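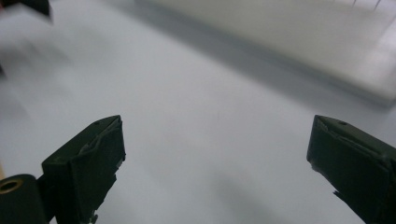
Home | Tables and benches | Spare parts | Delivery | Contact

Duris folding work table

The Duris is the mid-sized table in the Brarkberg range. It is sold for craft rooms, village halls and small workshops, and for anyone who needs a good flat surface that can be put away at the end of the day. It replaces the Jokia, which we no longer make, although spare feet and hinges for the Jokia are still in stock.

The top is supplied in pale grey or white. It has a matt finish, so ceiling lights do not glare off it when you are reading a pattern or cutting to a line. The legs fold flat underneath and lock open with a sliding catch at each end. Slide both catches until they click before you put any weight on the table.

Size and weight

Length: 1000 mm
Width: 600 mm
Height: 740 mm
Weight: 17 kg
Maximum load, evenly spread: 60 kg
Guarantee: 5 years on the frame, 1 year on the top

The load figure is for a level floor with all four feet down. Each foot screws in and out by a few millimetres to deal with uneven boards or tiles. Please do not stand or sit on the table, and do not clamp a heavy vice to one end – the frame is not built for it.

Looking after the top

Wipe it with a damp cloth and a little washing-up liquid, then dry it. Most water-based glues come off while they are still soft. If glue has set, lift it with a plastic scraper. Scouring powder and wire wool will leave shiny patches that cannot be put right.

Use a cutting mat with any blade. Hot glue guns should go on a stand, and pans or irons need a mat underneath. Heat marks are not covered by the guarantee.

Putting it together

The table arrives in one box with the legs already fitted. You only need to screw in the feet, which are in a bag taped to the underside. Allow roughly ten minutes. Two people should lift it out, as the corners can scuff if it is dragged from the box.

Extras

Wattimena edge rail – clips to the long side and stops pencils and beads rolling off. Fits the Duris only.
Carry strap – goes round the folded table, with a padded handle.
Wall hooks – a pair, with screws for brick. Plasterboard fixings are not included.

Delivery and returns

Orders placed before noon leave us the next working day. Saturday delivery can be chosen at checkout for most mainland addresses. If the table is not right for you, keep the box and let us know within two weeks. Returned tables must be clean and unmarked, with the bag of feet included.

Page last updated: December

Contact us | Terms of sale | © Brarkberg | Back to top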